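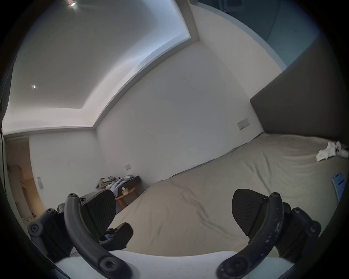 Bedroom turnover: clothing off the side table, bedding back in order

Studeser residents' newsletter, housekeeping pages

The bedroom section of the Prindstead room standard has been revised. The previous text treated the bed and the side table as separate jobs, with separate sheets. They are now one sequence, as most of the clothing in a bedroom passes over the bed on its way to a drawer or the hamper.

Scope

The sequence applies to any bedroom with one bed, one side table and a door to a hall or adjoining room. Rooms with a desk use the longer sheet. Allow 17 minutes for a room in ordinary condition. A piled table adds time according to the fabric; knits fold slower than shirts.

Order of work

Clear the duvet first. Phones, cards and printed papers go to the top drawer or to the tray by the door. Cloths and loose linens left near the headboard are shaken out once and checked for marks. Marked items go to the hamper, clean ones to the end of the bed for folding.

Move the heap from the side table to the bed in one lift if it can be held in both arms, otherwise two. Sort by destination: hang, fold, wash. Sorting by color is done at the machine and is no longer part of the bedroom sheet. Khakis and other trousers are folded on the crease and stacked with the waistbands at alternating ends, so the stack stays level.

Leave the lower shelf of the table until the top is bare. Boxed items stay on the shelf unless the box is open. Wipe the top with a barely damp cloth, along the grain, and dry it at once. Dark finishes show streaks, and a second dry pass is normally needed.

Duvet

A plain beige or other light cover shows creases more than a printed one, mostly in side light. Pull from the foot end, then from each side, and check that the overhang is even. The standard permits light creasing. It does not permit a filling that has shifted inside the cover; open the closure and reset the corners.

Upholstered headboards are brushed top to bottom with a dry soft brush. Do not use the spray on them. The fabric on dark gray panels holds a tide line where liquid has dried, and one panel in the Nomdale wing had to be re-covered in December for this.

Switch plates and floor

Wipe switch plates with a dry microfiber cloth only. Rooms may have plates in more than one position (beside the headboard, along the wall past the foot of the bed, next to the door), and the one past the foot is the one most often missed at inspection. White door frames are wiped at hand height. Anything on the floor past the doorway belongs to the sheet for that space and should not be carried into the bedroom.

Supplies

Brushes and microfiber cloths are in the Tyagi cabinet, shelf 3. Return used cloths to the mesh bag. The revised sheet replaces page 19 of the binder; please recycle the old page.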